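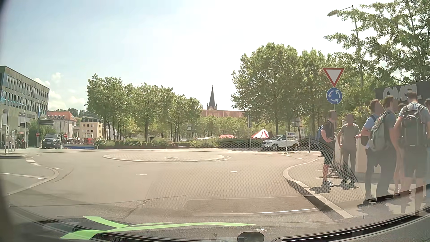

Speaker notes, June 6, 2018
Email list decay in small network marketing teams
Reda Benkirane

Slide 1. Title
Give name and the Prullwood team. State the scope: lists built from paid ads and a free download page, run by one person. Retail stores with a mailing list are a separate case and the numbers do not carry over.

Slide 2. The list
3,367 addresses, collected through one opt-in page. Single opt-in until December, double opt-in after that. Explain the difference if the room looks unsure. Ask for hands.

Slide 3. What "active" means
Define before showing the chart. Active = at least one click in the last 6 months. Opens are excluded. Mail programs load pictures on their own or block them, so an open count is wrong in both directions. Expect a question here, answer it now and keep going.

Slide 4. Chart, activity by sign-up month
Read the axis labels out loud, the type is small. Left side is oldest. Point to the drop after the second email. The drop is in every group, including the groups that came from referrals. Do not claim a cause yet.

Slide 5. The follow-up sequence
Old version: 8 emails, one a day, each with a link to the sales page. New version by Zoriana Karpenko: same 8 emails, spaced out, sales link only in the last 2. Body text was left alone so that only timing and links changed. Mention that two things changed at once and we can't separate them. Lukian raised this in rehearsal and he is right.

Slide 6. Results
Unsubscribes went down. Clicks per email went down also – there were fewer links to click. Replies went up. Sales per new sign-up stayed flat over the test period. Say "flat" and leave it there.

Slide 7. Cleaning the list
Order of steps:
Remove hard bounces.
Tag anyone with no click in 6 months.
Send the tagged group one plain message asking if they want to stay.
Wait two weeks.
Delete those who did not respond. Keep the opt-out records in a separate file.
Briderow, the tool we use, does the tagging. The export has to be done by hand. Skip the demo if past the halfway mark.

Slide 8. Objection: "I paid for those leads"
Comes up every time. The ad money is spent either way. Monthly fee goes by list size, and dead addresses hurt delivery to the live ones. Yurii Hrytsenko has the fee table on the handout, page two.

Slide 9. Limits
One list, one product line, one country. No control group before December. Pavska team is running the same test with a proper split, results not in.

Slide 10. Questions
Repeat each question into the mike. Income questions go to Illia Skoryk after the session – not from the stage.
Handouts by the door.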